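About Astton

Astton is a small housewares and cleaning cloth shop in Gritthorpe. Cups, mugs, kitchen towels, microfiber, a few boards and trays. Started out of a garage, moved to the current building one June when the garage roof gave up. Still here.

Founder is Genivaldo Assunção. He sold restaurant linens for years before this and got tired of hearing that a towel is a towel. It isnt. Some push water around. Some leave fuzz on every glass in the cupboard. He started buying odd lots, washing them at home, keeping notes in a school notebook. The notebook is up to number 543 now, that's 543 cloths washed, dried, used and written up. Most did not make it into the shop.

What we sell

Everyday stuff. Mugs with a handle you can get your fingers through. Cups that stack. Cloths in blues and greens mostly, plus a gray that comes and goes depending on the mill. Wooden boards, when we can get them. No gift sets, no seasonal colors, we tried it once and had pumpkin orange towels until spring.

Our main cloth line is called Drurnico. Light, quick to dry, hemmed all the way round. First order was 840 pieces and we thought we'd be sitting on them forever. Gone before the second invoice came. There's a heavier one called Carrier for people who mop up after dogs or kids or both. Carrier takes longer to dry, fair warning, hang it up properly and don't leave it balled up in the sink.

How we work

Everything gets handled before it gets listed. Cups get filled, emptied, filled again. Handles get pulled on. Cloths get wiped over wood, steel, glass, then washed with whatever detergent is cheapest at the store that week, which is what most people use anyway. If a hem curls after the wash it goes on the no pile. If the color runs, same.

The wood table is where most of it happens. Cloth down, cups out, get going.

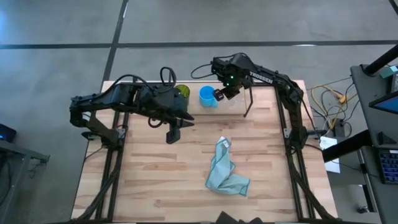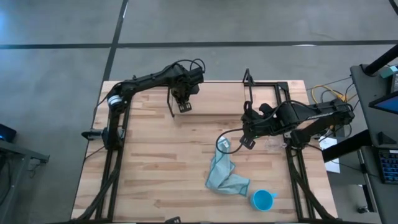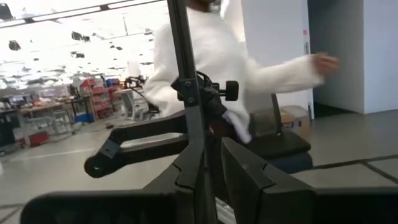
Then the notes get typed up. Genivaldo writes by hand and his sevens look like ones so somebody has to check the weights with him. Product pages come from those notes. If a page says a mug runs small, it runs small. If it says a towel sheds for the first 2 washes, wash it twice before you go near your good glasses.

We get asked why there are so few things in the shop. Mostly it's shelf space. Also we'd like to have used everything on the list at home for a while, and that takes time. A new mug usually spends a month in somebodys kitchen before we order a full run. A cloth, a bit longer.

Orders and shipping

Orders packed in the morning, out the door by 3 p.m. Paper wrap, cardboard, no foam. Cups are wrapped in cloths if you ordered both, saves on paper and nothing rattles. Tell us in the order notes if you don't want that and we'll do them seperate.

Broken cup? Send a photo, we send another cup. No need to mail the pieces back. Please don't mail the pieces back.

Cloth you don't like? Return it unwashed and we refund it. Washed, we'll swap it once for a different kind. Include the order number on a slip of paper inside the package, not on the outside, the outside gets wet.

Caring for your stuff

Microfiber: wash warm, no softener, no dryer sheets. Keep it away from fluffy bath towels, it picks up all the lint. Line dry or low heat.
Clear mugs: top rack. Hand wash keeps them shinier.
Wood: wipe it, dry it, oil it when it looks thirsty. Never soak.

Visiting

The shop counter is at the front of the building, ring the bell if it's dark, we're probably in back. Parking on the side street, don't block the bakery's gate. Seconds bin is by the door, cups with small glaze marks and cloths with crooked hems, all fine to use. Bring a bag.

Wholesale

Cafes, rentals, schools, yes. Smallest wholesale order is one full carton, mixed colors ok within the same product. Samples go out free for cloths, mugs we charge at cost. Our biggest order so far was 1528 cloths for a string of vacation cabins and it took the whole floor to fold, so give us some notice on anything like that. Write to the shop through the contact page and put wholesale in the subject line or it ends up in with the returns.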